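Review: Drademex teaching kit for small robot arms

26th April

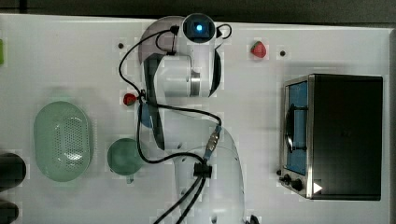

What it is

The Drademex kit is an add-on for tabletop arms. It lets you teach a task two ways. You can take hold of the arm and move it through the job yourself, or you can sit off to the side and drive it with a hand controller. Either way the software saves the motion, and you can play it back or pass the recordings on to whatever training program you use.

I bought mine from Sellow for 300 dollars. The box holds the controller, a clip-on button for the arm, a USB cable, a foot pedal and a printed card with a web address for the manual. The arm isn't included, and neither is anything to pick up. I have been using it since October on kitchen tasks with toy-sized and real kitchen items: strawberries, a bowl, a colander, a toaster oven.

Setup

Setup took one evening. Most of that went into the driver, which wants an older version of a library than the one I had. Once that was sorted out, the arm was found on the first try and the joint check ran by itself.

Mount the arm before you do anything else. The software stores the base position during setup, and if you move the base later you have to go back through the whole check. I moved mine a couple of inches after the first week to get better reach on the oven side and lost that week's playback.

Cables need some thought too. The thin ones running along the arm have to follow every joint through its full turn. I have a clip at the base, and I leave slack at the elbow and wrist. Too little slack and you feel it pull when you guide the arm by hand, and that pull ends up in the recording.

Teaching by hand

Press the button and the arm goes light. You hold it near the wrist and walk it through the task. For a short job like moving a strawberry from the table to the green bowl, this works well. A first-time user can get a usable recording in a few minutes.

The weak spot is the last inch. The joints have a little stiction at very low speed, so small corrections come out as small jumps. Coming straight down on a strawberry is fine. Coming in at an angle beside the bowl is harder, and I often bumped the rim.

Your own hand and forearm are also in the way. If you record from an overhead camera at the same time, half the footage is your sleeve. The manual suggests recording the motion by hand and then playing it back for the camera. That works, but it doubles the time.

Teaching by remote control

This is the mode I use most now. The controller is a small handle on a stand, and the arm copies it. There is a slight delay that I stopped noticing after the second session. The foot pedal pauses the link so you can bring your hand back to a comfortable position.

Scaling is the best feature. At half scale, a two-inch move of your hand is a one-inch move of the arm, and the trouble with the last inch mostly goes away. I set it to full for crossing the table and half for anything near the colander or the oven door.

The oven door was the hardest task I tried. The arm has to stay on the handle through a wide curve, and the controller gives no feel for how hard you are pulling. I ended up recording 70 attempts and keeping the smoother ones. With force feedback I think I would have needed far fewer. The more expensive Bae controller has it, but I have only read the specs and can't compare the two.

Software

The recording screen is simple. You name a task, press start, press stop, and mark the take as good or bad. You can trim both ends. You can't cut out the middle, so a hesitation halfway through means doing the take over.

Export is to plain files, with joint positions and time stamps. There is also an export for Zuno, which worked for me after an update. Before the update it dropped the gripper channel without any warning. Check one file before you record a full day's worth.

The program crashed 4 times in the months I have had it, always while saving a long take. Takes under a minute have been fine.

Good points

Quick to learn
Scaling works as promised
Plain file export
Foot pedal feels solid

Bad points

Jumpy at low speed in hand-guided mode
No force feedback
Can't edit the middle of a take
Manual is online only and short

Who should buy it

If you already own a supported arm and want to record pick-and-place tasks, this is a fair price and it does the job. For doors, drawers and lids, borrow one first if you can. I plan to keep mine and buy a second pedal for the start and stop controls, which the latest update supports.

Rating: 4 out of 5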